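The Table from Bostum

1. The ad

The table was listed for 66 dollars by a woman in Bostum who was moving in with her son. The ad had one line: marble look top, heavy, bring help. My sister and I drove up in her car with the back seats down. The heater made a smell all the way there and we kept the windows open an inch.

The woman lived over the old Arkano shoe store. She had already taken the legs off and put the bolts in a sandwich bag. She showed us the top, leaning against the hall wall with a blanket around it, and asked us if we wanted coffee. My sister said no and I said yes at the same time, so we had coffee.

We drank it standing up because the chairs were gone. The woman told us the table had been in that kitchen for 17 years. Her husband picked it. She had wanted plain white and he said plain white would show every crumb. He was right about that, she said. You could lose a whole piece of toast on it.

She counted the money twice and gave my sister back a five. She said it was for gas.

2. The stairs

It took us most of an hour to get the top down the stairs. There was a turn halfway with a window ledge that stuck out, and we tried it flat, then on its edge, then on its edge the other way. My sister went below and I stayed above. She kept saying "wait" and then not telling me when to stop waiting.

The woman came out on the landing and said her husband had brought it up alone.

"How?" my sister said.

"I was at work," the woman said. "I never asked."

On the road home I held the sandwich bag in my lap. At the Stanell exit we stopped for fries. I went in to get them and my sister stayed in the car, and when I came out she had turned around in her seat and pulled the blanket back from one corner. She was looking at the gray lines.

"It's like a map of a river," she said.

I said it was like the ceiling in our old bathroom after the pipe broke. She laughed and then she put the blanket back.

3. The carton

We had the legs on by dark. One of the bolts didn't match the others but it went in. I wiped the top down and we ate soup on it, and then my sister went home.

For a week I didn't use it for much except mail. I had been in the apartment since October and most of my boxes were still taped. I told people I was getting to them. What I had done was move them from the hall to the bedroom, and then from the bedroom back to the hall when I needed to get to the closet.

The one I minded most was my father's. It was from the desk at Vukčević, where he kept the books until he retired. The man who took over the desk had mailed it to my mother, and my mother had given it to me without opening it. I had moved it through three apartments. I told my sister on the phone that I would do that one first, on the new table, and then I would have to do the rest.

She said, "Do you want me there?"

I said no. Then I went and set it down on the table and turned on the light, and there it was, brown against all that white and gray.

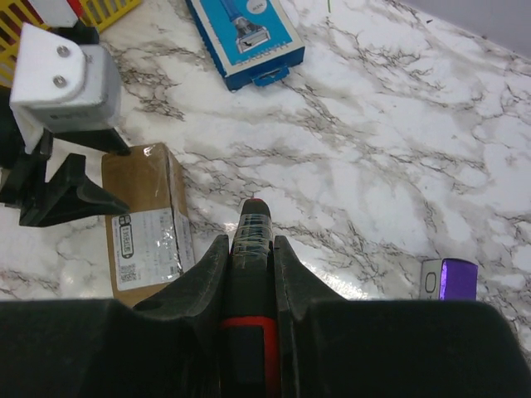 4. What was inside

A stapler. A desk calendar with nothing written on it after the spring. Two pairs of reading glasses, one missing an arm. A coffee can of rubber bands that had gone soft and stuck together. A receipt book, used up to the last page, and every page in his small square writing.

I read some of the receipts. They were for paint, mostly, and hinges. One was for 463 dollars and he had underlined it and written "ask again." I don't know who he was supposed to ask or whether he did.

At the bottom was a paper bag from the bakery across from his work, folded flat. He used to bring home rolls in those. He folded the bags and took them back with him to use for lunch. I had forgotten it until I had the bag in my hand.

I called my sister and told her about the stapler. She asked if it worked. I tried it on the edge of an envelope and it did.

"Can I have it?" she said.

I said she could. I put it by the door with my keys so I would remember, and then I sat back down at the table. It was past eleven. I cut the tape on the next box, which was towels.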